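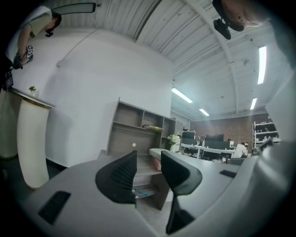 3. Green Speed and Putting Distance Control

3.1 Test greens and speed readings

Putting data were collected on the practice green at Stulcombe and on the three closing greens of the Nirko course, giving 4 surfaces in total. All were mown in the early morning at the same cutting height. Green speed was read with a ramp device placed on the flattest available area. Each reading was the mean of three rolls in one direction and three in the opposite direction. Where the two directions differed by more than the allowed limit, the area was rejected and a new one was chosen.

Speed was read twice per session, before the first putt and after the last. The drop between readings was small on the Nirko greens and larger at Stulcombe, where the April growth was heavier. The later reading was used only as a check – all results below are reported against the first.

3.2 Putting task

Players completed 400 putts from two starting distances. The order of distances was drawn at random for each player, and no practice putts were allowed. Distance error was taken as the gap between the resting point of the ball and the center of the target, measured along the line of the putt. Side error was recorded but is not treated in this section. Putts that struck the target were scored as zero error, a choice that favors firm strokes and should be kept in mind when reading the results.

Figure 3. Pink sheet held upright between two black fingers, with a pale label near the upper right corner.

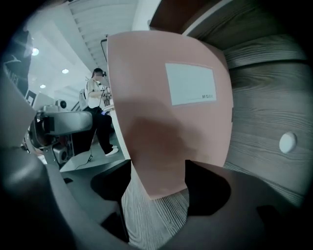
3.3 Correction for slope

Residual slope was removed with the Wendt correction, which scales distance error by the measured grade between ball and target. The correction assumes a constant grade. This held well on the flatter greens – less so on the last one, where a shallow ridge crosses the putting line. Uncorrected values for that green are given in the Grultness supplement.

Contact the editorial office | © 2024 | Back to top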